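3.2 Room types and sorting of loose items

The living room was treated as a separate stratum in the household inventory because it accumulates items from every other room. Under the Basari protocol, each loose item was assigned to one of two classes: resident items, which have a customary place in the room, and transient items, which are brought in and should leave again. Of the 572 loose items recorded across the 44 homes, packaging and drink containers formed the transient class most often disputed between coders. A bottle on its own was coded as a drink container. A bag on its own was coded as packaging. The difficulty arose with items held inside other items.
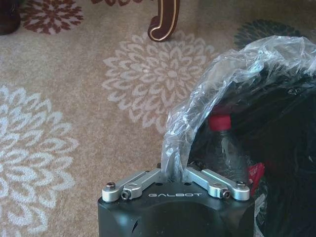
Nested items were coded by the outermost layer, following Adjei, with the contents entered in a second field. The rule was adopted after the March pilot, in which the two coders had entered the same object under different headings. Where the outer layer is transparent, as with the crumpled bag and clear bottle in Figure 4a, the contents can be entered without opening the bag. Opaque bags were opened only with the consent of the household. Whether a bottle was full or empty was not coded at this stage, and bags closed by a knot were not distinguished from bags that had only been twisted.

Resident items were handled differently. Cushions, throws and tissue boxes remain in the room after tidying, and the question is one of position. Drumley proposes a fixed layout for each seat, but this proved too strict for furnished homes, where cushions may lie flat, lean on one another or be propped against an arm. We therefore accepted any cushion resting fully on a seat as placed. A cushion on the floor or on the table was coded as displaced.
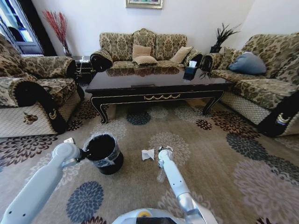
Color was not used as a criterion for placement. A cushion that does not match the upholstery may still belong to the sofa on which it rests, and several households stated that they kept odd cushions on purpose. Tables were coded separately from seating, and a tissue box on a coffee table was always entered as resident.

Figure 4. Living room stratum. (a) Transient item, nested: clear bottle in a transparent plastic bag. (b) Resident items: cushions on patterned sofas around a dark coffee table with a tissue box.

Coding was carried out by Jana Haberkorn and Mihret Moges. Disagreements remained for 6 nested items after discussion, and these were excluded from the counts in Section 4.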